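Making a Backdrop for a Small Tabletop: Project Report

What I wanted to do

My project for the display and presentation unit was a backdrop. I know that sounds tiny, and I thought so too when I picked it! The table we use in the Foltum room is nice enough, but anything you set on it gets lost against whatever is going on behind. Coats, posters, the recycling, people's knees. I wanted three sides of plain dark cloth and a bit of color on the back so it felt like a place and less like a hiding spot.

My limits were a spending cap (104 dollars, which I didn't get close to) and two weeks, so 14 days from first sketch to taking it down again in July.

Picking the cloth

I went back and forth between gray and black. Gray hides lint better, and if you have ever owned a black sweater you know what I mean. But small colorful things look so much better against black that I gave in. I bought the cloth at Katsaros, where they cut it from the roll for you, and I asked for one piece for the back and one for each side. In my first sketch it was one long piece going all the way around, but a long piece sags at the corners and I had no patience for that.

I should have ironed it. It came home folded in a bag, I was in a hurry, and I told myself the creases would drop out once it was hanging up. They did not drop out. I was still seeing them at the end of the project, and it's the first thing I would fix.

Hanging it

The back panel hangs from small clips along the top. I like clips because you can shift the cloth over a little without starting again — I tried tape first, and it let go overnight and took some paint with it (sorry, Foltum). The side panels come in at an angle, so you still get your arms in comfortably from the front.

The letters

Now for the fun part. The letters are the puffy kind, each with a thin outline in a contrasting color, and I wanted every one to be different. I laid them out on my bedroom floor for most of an evening. "Fast" goes on top and "UMI" goes underneath, bigger and lower down. I put the top word on a slight curve, which took me three tries, and I'm still proud of it. The yellow "a" is my favorite, and the light blue "I" is a close second.

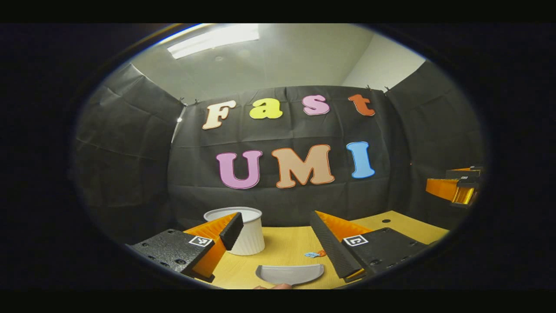
What I learned from using it

Small things are much easier to find now. A white paper cup shows up really well against the cloth, and even the tiny blue and orange pieces are easy to pick out on the wood. Pale yellowish wood with black behind it is a combination I would use again.

The overhead light does most of the work. I had planned on buying a lamp and skipped it, so that money stayed in my pocket.

My scoring sheet from Virninix has a box for "would you change the size," and I wrote yes. I'd make the side panels a little longer next time, and I'd sew a proper hem along the top of the back one so the clips have something thicker to bite on. I gave myself a 7 out of ten for neatness, all of the lost points being for wrinkles. The leftover cloth is folded up in the Trikusum drawer if anyone in the next group wants it — please iron it first.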